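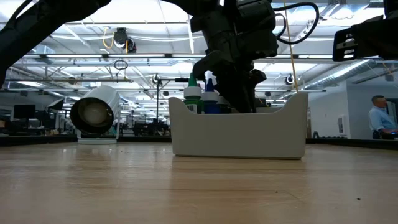
**Ticket 19: gripper stalls partway closed, Hafstein controller, Utville cell**

Okay, so I've been swapping between the Brastavix gripper and the Pernau gripper on the middle arm for most of the week, and the Brastavix has started doing something weird. It goes down fine, starts to close, and then just stops partway with the drive light still green. No fault, no beep, nothing in the event list! I'm using the plastic bin with the bottles in it as my test, and the spot that gives me the most trouble is the gap between the bottles and the low box on the right, where the fingertips have to drop down behind the front rim. If I run the same close command up in the air with nothing under it, it shuts all the way every single time.

**Setup**

- Controller: Hafstein, loop rate set to 1,000 Hz
- Gripper A: Brastavix, stock fingertips
- Gripper B: Pernau, stock fingertips
- Same arm, same wrist plate and same pick script for both (I only change the gripper profile)
- Cycle counter on the Brastavix when I opened this: 1,685

**What I tried first**

Power cycled everything, obviously. Then I reseated the connector at the wrist, because the last time I had a silent stall it was a half-clicked plug and I felt pretty dumb about it. Not that this time. The plug was all the way in and the pins looked straight.

Next I put the Pernau on and ran the same picks. No stalls. It's slower to close and I don't love how it feels at the end of travel (kind of mushy, like it can't decide if it's done), but it did finish closing. So at this point I was ready to blame the Brastavix and box it up.

Before doing that I put the Brastavix back on and loaded the Pernau profile by mistake. Guess what, it closed all the way, right down in the bin. Slow, but all the way. I ran it again on purpose to be sure and got the same thing. So that points at the profile and away from the hardware, I think?

**Reply from Hafstein support, pasted so it stays with the ticket**

> Thanks for the detail. Please check "contact threshold" in the gripper profile. On fast profiles, a low threshold can read normal finger drag as a completed grasp. The controller will then hold position and report success. Please send the motor current trace for one stalled close and one good close.

**Traces**

Pulled both. On the stalled one the current bumps up early, the controller calls it a grasp, and the fingers just sit there. On the good one there's the same little bump in the same place, but it rolls right past it. My contact threshold was 754 in the Brastavix profile. I have no memory of setting that, so I'm guessing it came over when I copied the profile from the old controller. The Pernau profile has it at 1,000.

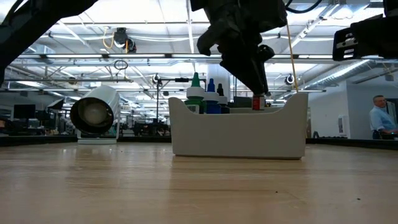 Changed the Brastavix threshold to match the Pernau one and left the closing speed alone, so I'd only be moving one thing at a time. I also picked an easier target for this round. The small red container sits over on the right side of the tray, away from the green, blue and black bottle caps, so the gripper can come straight down over it and I don't have to wonder if a finger is rubbing on a bottle. Ran a batch of picks on it and got no early stops. Then I went back to the tighter spot and got one stall out of the whole batch, which is way better than before but still one more than I want.

**Where it's at now**

Sent the new traces over and asked two things:

1. Is there a way to ignore contact for the first bit of travel? That early bump is in every trace, even the good ones, so I'd love to just skip it.
2. Can "grasp complete" show up in the event list along with the finger position? If I'd seen that it thought it was holding something while half open, I'd have gotten here a lot faster.

As for which gripper I'd pick, I'm leaning Brastavix again. It's quicker and I like that I can tell when it's touched something. The Pernau is the one I'd hand to somebody who doesn't want to mess with settings at all. I haven't tried either one on the left arm yet and I'm not going to until this is sorted, one mystery at a time please!

**Update, Sunday**

Support says yes on the first question. There's a "contact blanking" field, but it's hidden until you turn on advanced view (grr). I've set it to cover that early bump and saved it as a separate profile so the old one is still there to compare. Leaving the ticket open until I've run the tight spot again with both grippers.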